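I Went to the Robot Club Open House and Kept My Arms Folded

August 30, 2025

The Brulholm robotics club has a new project for the fall, and it's called Um. I asked if the name was short for something. I got a shrug.

The plan is to have an arm take apart and refit old desktop computers, starting with a Dell. Pulling memory, putting memory back, that kind of thing. They say Etwood has 300 retired machines in storage and would happily hand them over. Maybe so. I've met teenagers who can strip a PC with one screwdriver and a bag of chips, and they don't need 2 semesters of setup first. 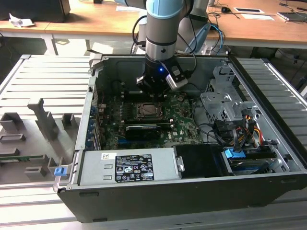
My bigger gripe is with the word "autonomous," which was on the flyer. When I asked how many tries in a row they expect to get right, the answer was 100 by the end of September. Out of how many? Long pause. Then 400. So one in four, and that's the goal -- not the result.

I'll give them this much: the kids could explain every line of their own code, and the team I saw at Clostetti last year could not. I signed up for the next demo. I'm bringing a stopwatch.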